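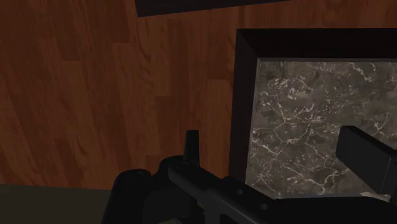 Skultamska, the flooring and stone firm where I have worked in the sample room for 13 years, has told us that a robot arm will take over the handling of sample boards. The announcement went up on 11/03/2020, one page, with the word "partnership" in it four times. Most of what we have been shown so far is computer-rendered. In one of the views the gripper, black and blocky, hangs over a slab of grey-brown marble set in a black frame, with reddish-brown planks beside it. The marble has pale veins wandering all over it and fine cracks near one corner. I have looked at that corner more than I have looked at the gripper.

In my job, a crack like that is the whole question. Is it the character of the stone, or is it a piece that will come back from the customer in two halves? You tilt it toward the window. You run a thumbnail across it. Sometimes you ask the person at the next bench, and the two of you disagree, and the slab sits on the shelf until after lunch. None of that is in the rendering, and I can't find it in the page of text that came with it either.

Management's answer is that the arm, which comes from a supplier called Sallent, will only lift and place. Judging stays with us. I would like to believe it. But lifting is when the judging gets done. I know a board is wrong because it feels wrong coming off the rack, a little heavy on one side or a little loose in the frame. Take the lifting away and I am left looking at a screen, deciding from a picture whether to press yes or no. They will call that an easier job, and my back may agree. It is also a job that can be done from anywhere, by anyone who will take less for it.

We were told that the arm will move 170 boards in a shift. We move 139 on a decent day. I don't dispute either number, though one of them comes from a room with a leaking window and a phone that rings, and the other comes from a simulation. Simulated planks don't swell in September. Simulated stone arrives without dust on it. I asked whether the 170 allowed for time spent clearing a dropped board off the floor and was told this would be "captured in phase two."

There was a similar promise at Karam, across the road, when they put in automatic cutting. People there kept their jobs, that much is true. What they lost was the say over how fast the day went. The saw set the pace, the breaks were moved to suit it, and the older hands who used to train the new ones found there was no slack left to train anybody in. Three of them left within a year. The firm put it down to retirement.

I am not asking for the arm to be sent back. Some of our boards are too heavy for one person and always were, and the firm could have bought us a 3,000-dollar hoist years ago and chose not to. I would ask for a few things in writing. Let the people on the benches run the trial and write the report on it. Let any of us stop the machine without filling out a form. And put down who answers for a cracked slab that went out the door because the arm placed it neatly and the person at the screen had nine seconds to look.

Our Nendura site is due to go first. I have asked to visit once it is running, and to handle some of the boards myself. So far I have been sent the renderings again.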